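Re: [tileck-users] Proposal: required fields on the bug form

On May 5, 2022, a list member wrote:

> We have 41 reports in the queue that can't be acted on. No version,
> no steps, in two cases no text at all apart from the title. I would
> like to make every field on the form required from the next release:
> version, operating system, steps, expected result, actual result,
> severity and a log file. Bernora did this with their tracker and it
> cleaned things up. If people can't be bothered to fill in seven
> boxes, the bug can't matter much to them.

I'm not convinced, and the last sentence is the bit I'm least convinced by.

I looked after the Beltau tracker when it went over to required fields one August. The empty reports did stop. What we got in their place was "n/a" in the steps box, "see above" in the expected result box, and everything marked critical, as critical was at the top of the menu. The log field was worse. People attached any file they had to hand to get past the check, and I opened a good many holiday photos before I gave up.

As for Bernora, do we know it got better, or do we know the number went down? They closed 1,000 old tickets in the same week. I'd want to see those two things pulled apart before we copy them.

What I would do:

- Require the version and one free text box. Nothing else.
- Fill in the operating system ourselves. Tileck already knows it.
- Drop severity from the public form. Whoever triages sets it anyway.
- Leave the log optional, and raise the text limit from 1,000 characters to 2,000, so a pasted log has a chance of fitting.

On attachments, I tried the Chow importer on the staging copy last night. Files went through in the right order, names intact.

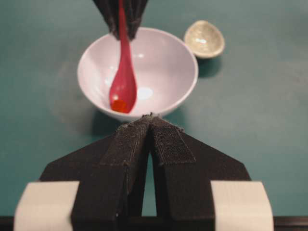
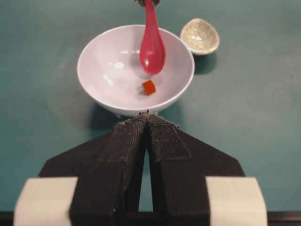
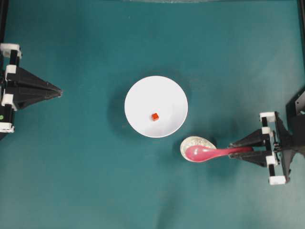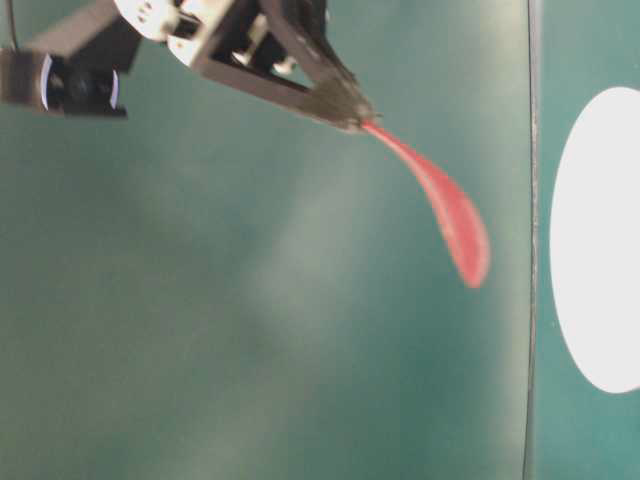
So the upload side works, whatever we decide about the form. My doubt is about the people reading what comes in. A required "actual result" box assumes the reporter knows which detail counts, and mostly they don't. Give someone the third of those pictures and ask what's in the bowl, and they'll say a small cube, which is right, and they may never mention the dish next to it. If the dish is the bug, another box won't help. Somebody has to write back and ask, and we have 41 reports where none of us has done that yet. I include myself.

I'd sooner try a canned reply asking for steps, sent within a day or two, and see how many of the 41 come back with something useful. If it's hardly any, I'll drop my objection to a required steps box. I'd still argue about the log.

Also, the draft form on staging loses your text if you leave the version blank and press submit. That needs fixing before we make anything at all compulsory.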